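# The Wash That Never Gets Smaller

The laundry room at the Vikola building is on the ground floor, behind the bicycle racks, and it opens at six in the morning. By quarter past there is usually a line. Vikola has 90 apartments and very few of them have space for a washer, so most of the building's dirty clothes come down the same elevator and through the same door.

I spent a week there in March with a notebook and my own hamper. I wanted to find out how people do their wash when they have to do it in front of each other. Magazines like this one print plenty of advice about stains and very little about the ordinary part, the sorting and loading and pulling out, which takes up far more of a person's life than red wine on a tablecloth.

Aranka Gál has lived on the fourth floor for eleven years. She carries her laundry in two pillowcases, one light and one dark, and when the pillowcases are empty they go in with the rest. She doesn't own a basket. She used to, but it took up the only clear corner in her bathroom and people kept putting wet umbrellas in it.

Her loads are small. She fills the drum a little over halfway, presses down on the pile with a flat hand, and if it doesn't give she takes something out. Sheets go in one at a time, loosely gathered. She never folds them first. A folded sheet comes out with a dry patch in the middle, she told me, and then you've paid for half a wash.

A wash costs 80 cents on the short cycle and a little more on the long one. Nearly everyone I met used the short cycle for nearly everything. The long one was for towels, gym clothes and whatever the baby had been wearing.

## Loading

There is more disagreement about loading than about any other part of the job. Some people stuff. They stand back, take an armful, and push until the door will close. Others feed things in singly, shaking each one out as they go. Bakari Makokha, on the second floor, does a version of both. He throws in the big pieces, then tucks socks and underwear into the gaps by hand, and he runs one finger around the gasket before he shuts the door.

The finger is a good habit. A front loader seals against a ring of thick rubber, and that ring has a fold in it. Things get into the fold. In one week I saw a hair tie, two coins, a guitar pick and a child's sock come out of there. If the hem of a shirt is caught between the rubber and the door, the seal isn't tight and you may get water on the floor. Makokha has had to mop twice in his life and does not plan to do it again.

Thin cotton is the worst for this. It slides. You put in a lightweight sheet or a child's pajama top, turn around for the detergent, and by the time you turn back a corner has come down over the lip.
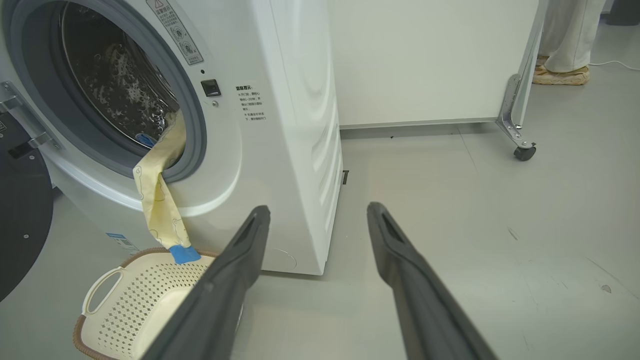
Gál disagrees with all the fuss over the gasket, and said so when I read her my notes. In her view people should worry more about what they leave in the drum at the end, and she would like it printed that a wet pillowcase stuck to the top of the drum is invisible unless you bend down and look up. She has lost three that way.

She has a point. Spun cotton presses itself flat against the metal, and the small holes in the drum hold it there. Giving the drum a slow turn by hand will bring most of it down. Then look up anyway.

## Unloading

Pulling out the wash seems too simple to write about, but it is where clean clothes get dirty again. The machines at Vikola stand directly on the floor, and the doors are low. A long item drawn out by one end will reach the tile well before the other end leaves the drum. Sheets, bath towels, tablecloths and long dresses all do it.

There are a few ways around this. One is to set the basket right up against the front of the washer, under the door, so that whatever drops lands in it. Another is to reach in with both hands, gather the piece into a ball and lift it out whole. The second is faster, though it is hard on the back if you are tall. Makokha sits on an upturned crate to do it. The crate lives beside the last machine in the row and by general agreement is his, although he is happy to lend it.

Sleeves and drawstrings tangle, and a tangle is best dealt with inside the drum. Find an end and work it loose there. If you haul on the whole knot you stretch something, usually the thing you like best.

## The labels

Every washer has printing on it that people stop seeing after the first week. Warnings, symbols, a few lines on how to use the door. I asked people waiting in line what the door instructions on their machine said. A few guessed. One man told me confidently that it was about lint.

It is worth reading them once, and if they are in a language you don't read, worth asking someone who does. Door locks differ from one model to the next. Some let go the moment the cycle ends and some hold for a minute or two. Pulling on the handle during that time does nothing except wear out the handle. Gál spends the wait folding whatever she has already dried.

## Afterward

Leave the door open. Everybody in the building agreed on this, and a closed drum does start to smell. Wipe the rubber with a dry cloth, top and bottom, including the fold. Pull out the detergent drawer now and then and rinse it in a sink.

Jevdale, the sister building across the courtyard, is larger, with 167 apartments, and has a sign-up sheet for its laundry room. Vikola tried a sheet once. It lasted until the pen disappeared. Now people leave a basket in line to hold their place and go back upstairs for coffee, and the baskets move up one by one as the machines come free. Whoever is standing there moves them.

On my last morning my own basket had been moved up four places by the time I came back. A pair of socks I thought I'd lost on the first day was folded on top of it.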